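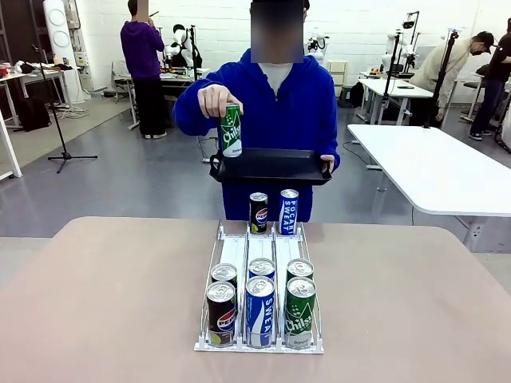
Alfie Rudd reckons the army box is the wrong place to start if you only want to play small games, and I've had the same from two people at my club, so I'm after a few more views before I order.

I want to get into Ballex with my brother. We've both played other fantasy mass battle games, but not for years. The Marti army box is tempting because you get the infantry, the cavalry and the big gun in one go, but most people near us play 500 points and the box comes to a lot more than that. Is it better to buy the two-player set and split it, or get one army box each and leave half of it unpainted? Also, are the older metal Marti figures still the same size as the plastic ones?

Posted by Luzius Lüthi in Lollthorpe

Corina Fankhauser
Two-player set, split it. At 500 points you can't field the big gun anyway, as artillery isn't allowed until 600. The Marti half gives you two units of foot, one of horse and a captain on foot. That is a legal army once you give the captain a banner. The other half is Bruma, and they are quicker to paint because it's mostly fur and shields.

What you don't get is any choice of weapons. The foot in the set all have spears. If you want crossbows you have to buy the separate box, and you'll have spear arms left over from that as well.

On size, the old metals are a bit shorter and a lot thinner in the wrist and ankle. I mix them in the back rank and they look fine. I wouldn't put one next to a plastic captain. Use the same depth of base for both or the ranks won't line up - I had to rebase a whole regiment.

Fermín Zúñiga
Army box. You will want the gun sooner or later and it costs a lot on its own.

Ivone Bezerra
I'd go with Corina, with one change. Check which rulebook is in the set. The first print run has the old points for Marti horse, which were 100 for the unit, and they went up in the second printing. It matters at 500 because you may have to drop the banner to fit them in. The corrected list is a free download, so it's no reason to avoid the older set if you see it cheap.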